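Community Help > Home and Furniture > Surfaces and Finishes

White table top turned yellow near the window, can I get the color back?

Posted in June by Rizvi
335 views

Hello all. I have a white table top which I bought second hand together with four legs, and I use it as my desk. It is painted, I think, with some hard varnish on it, but the seller did not know more. The table stood two years with the short side to the window. In this time one end became yellow, like old paper. The other end, where my lamp and the books were standing, is still nice and white. When I moved the books I could see the exact shape of them.

What I tried already: dish soap with warm water, then baking soda on a soft cloth, then a cream cleaner from the supermarket called Trarnimero. The soap did nothing. The baking soda took away one ring from a cup but the yellow stayed. The Trarnimero made the surface a little dull in one corner, so I stopped.

My sister tells me I should put bleach on it and leave it over the night. I am afraid to do this. I can spend some money on paint if it is necessary, but I live in a rented apartment without balcony, so I do not want strong smell for many days. Is it dirt, or is it the varnish itself? And if I paint it, how do I make it hard enough for writing and for a keyboard?

Thank you for your patience with my English.

3 replies

Dedilier
Member, 14 posts

Just turn it around so the yellow part is at the wall and put a cloth on it. I did the same with my kitchen table and I do not see it anymore. Also toothpaste works sometimes. Not the gel one.

Drunholm
Regular member, 108 posts

Please do not use the bleach. I made this mistake on a shelf. The varnish became soft and sticky, and the yellow was still there under it, only with spots. Toothpaste I would also leave in the bathroom. It is a very fine abrasive, so it will do the same as your cream cleaner did in the corner.

From what you write, I believe it is the varnish. Oil-based varnish becomes yellow with age, and often it does it more in a dark place than in a light place. You have the opposite, the yellow is on the window side, so maybe it is another type of coating, or the white paint under it is changing from the sun. For you the result is the same. Cleaning will not help when the color is inside the layer.

One small test you can do first. Take a place underneath or on the back edge and rub it with a cotton pad and a little rubbing alcohol. Open the window for this. If the white comes on the pad, the top coat is weak or it is missing, and you must be more careful with sanding. If nothing comes, it is a hard coat and you can continue normally.

If the table is older than you think, buy also a lead test for paint before you sand anything. With a second hand piece one cannot know. If the test is positive, do not sand it at home, ask a professional.

Trarnimero cream is good for a sink but it has small grains in it. Keep it away from the new paint also, or you will have the dull corner again. 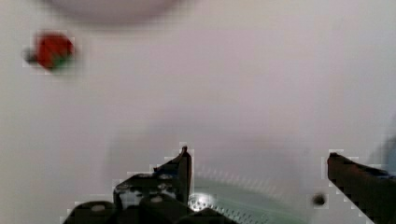 Rizvi
Original poster, 77 posts

Thank you both. I did the alcohol test at the back edge and the pad stayed clean, so I suppose the coat is hard. The lead test from the hardware store was negative.

I have decided to paint, but I have some doubts about the order. In the store the man told me primer is not needed if the paint says "multi surface" on the can. Another customer who was listening told me it is always needed. Now I do not know whom to believe. Also they had white, warm white, and one light gray white with a bit of violet in it, and under the lamp of the store I could not see any difference between the last two.

Drunholm
Regular member, 108 posts

I am on the side of the other customer. Take a primer which blocks stains, water-based, because of the smell in your apartment. Without it the yellow can come through the new white after some weeks, and then you paint again.

The order I would do:

Wash the top with dish soap and then with clean water. Let it dry until the next morning.

Sand lightly with 220 paper. You only want to take away the shine, so the primer has something to hold. Wear a mask, and wipe the dust with a damp cloth.

Put one coat of primer with a small foam roller. When it is dry, look at it in daylight. If you still see yellow, put a second one.

Then two thin coats of paint. Thin is important. A thick coat looks good the first evening but it stays soft for very long.

For the writing and the keyboard, finish with a clear water-based polyurethane, two coats, and read on the can that it is non-yellowing. Some of them are not, even when they are water-based.

About the color, ask for the sample cards and look at them at home on the table, once at noon and once with your own lamp. The gray ones can look quite blue in the evening if the bulb is cold. I took such a white for my hallway and I like it, but my neighbor thinks it is like a hospital.

You can touch it after a few hours, but for a desk please wait two weeks before you put the heavy things back. A monitor foot with rubber can stick to fresh paint and pull it off. Put felt under it when the time comes, and move the books sometimes.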